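The great chess set clear-out

I have been putting this off since September, but the chess corner at the club has finally had a proper sort through. When I took over looking after the sets from Maricica Buzatu she handed me a box, a bag and a second bag with a hole in it, and said "good luck" in a voice I should have paid more attention to. So I made a pot of tea, cleared the big white table and started tipping things out.

I'd better admit that I'm not much of a player. My rating on the club list peaked at a number I won't be typing here, and Ladan Daneshvar (who is at 2,000 and climbing, and who beats me while eating crisps) says I play as though I'm in a hurry to get to the sweets tin. What I do like is setting up. Give me a board and a full box of pieces and I'm happy for an hour.

I began with the black and silver folding board, and the white side went out first. Rooks in the corners, knights, bishops, king and queen, then the pawns along the front. All present! 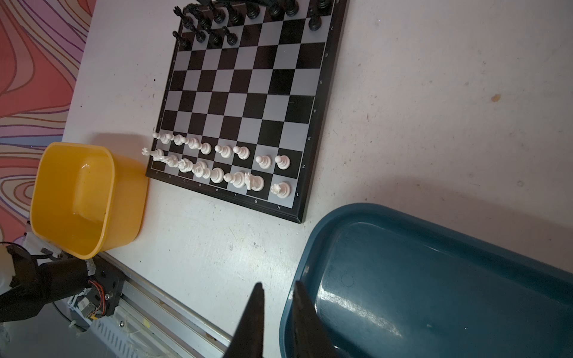
White all lined up, with the yellow tub parked next to the board.

That tub is my favourite thing in the whole corner, by the way. Raluca Dobre got it from Hashemi, the hardware place near the station, and I now tip the pieces into it between games because it's so much easier to rummage in a tub than in a drawstring bag. We have been through 3 bags in the time I've been a member and every one of them went at the seam. I've asked Raluca to pick up another tub if they still do them, preferably in a different colour so I can keep the sets apart.

Then I got properly stuck in and went through the other boards. There's a roll-up one from Allix that refuses to lie flat whatever you put on it (I've tried the dictionary, I've tried the radiator, I've tried both) and an old Brudard one with a green felt back that Dorin Ilie is very attached to. He learned on it, so it stays, even though the moths have had a go.

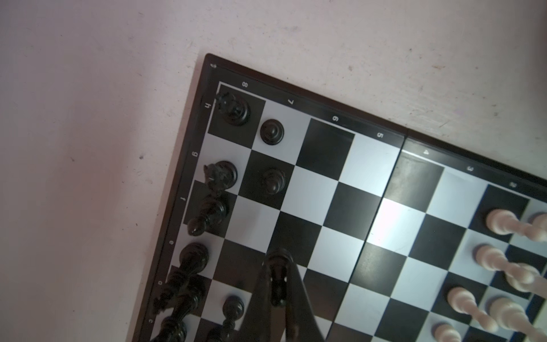

Folding boards get a bad name among the serious players, and I do understand why. They want a nice flat slab of walnut that costs more than my sofa. But I can carry a folding one on the bus under my arm, and for the beginners' table I'll always choose a board with the letters and numbers printed round the edge, like this one with its white figures on the black border. New people want to write their moves down from the first evening and it saves them counting along with a finger. The join across the middle bothers me much less than it bothers Ladan, who claims she can feel it through the pieces.

After that I did what I always do, which is stop tidying and start fiddling. I had a game from the Ullton weekend in my head, one where I'd been doing quite well until I wasn't, and I wanted to see where it had gone wrong. I couldn't remember it past the opening, naturally.

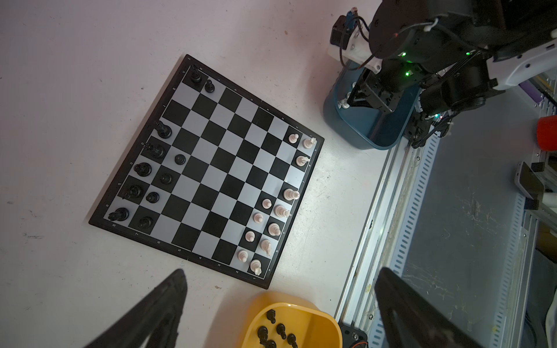
What's staying and what's going

The folding set stays, and so does Dorin's felt-backed one. The Allix roll-up can go to anyone who has a heavier dictionary than mine. I've also got a carrier bag of odd pieces that belong to no set I can find, and Jocelyn Javier wants them for her class at school, where they'll be painted and turned into a family of penguins. I'm all for it.

The magazines were harder. There were stacks of them under the table, going back years, and I kept sitting down on the floor to read one. I've held on to issue 263 for the endgame puzzles and the rest are in the hall for people to help themselves. Please do help yourselves, I can hardly get to the coats.

Last job of all was the table.
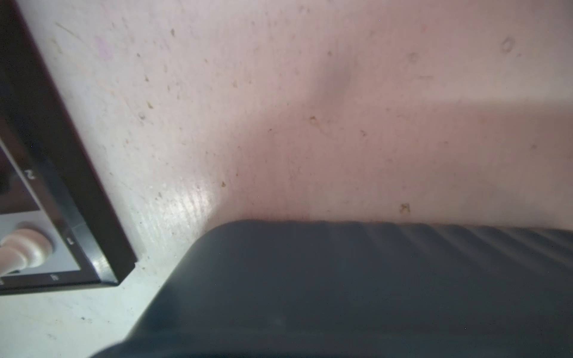

I like to give it a good going-over with warm water and a drop of washing-up liquid, then dry it with an old tea towel before any board goes back on. Grit is a menace under a folding board, it gets into the hinge and then you have to pick it out with a cocktail stick, which I have done more often than I'd like. Maricica swears by vinegar but I can't bear the smell while I'm trying to think about rook endings.

Next club evening is 24th May, usual time, and Ladan's old coach is coming along to play all of us at once. He was 2,350 at his best, so I'm hoping to last until the biscuits come out. Bring a pencil if you've got one, ours have all walked.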